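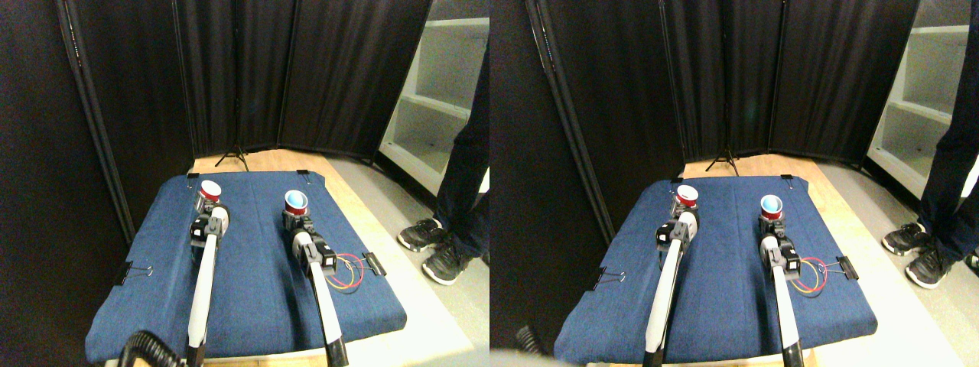 Neema Tanui
Yes to paper over plastic for the punch table! We did 40 guests last March and went through two bowls before cake.

wekesa_r
Paper gets soggy by the second refill though. I'd stay with plastic and hand out markers for names.

Neema Tanui
Ours held up fine for nearly 2 hours, and the kids drew all over them!

faithg
Wekesa's right about the markers, so fun. Go easy on the ginger ale, add it at the last minute.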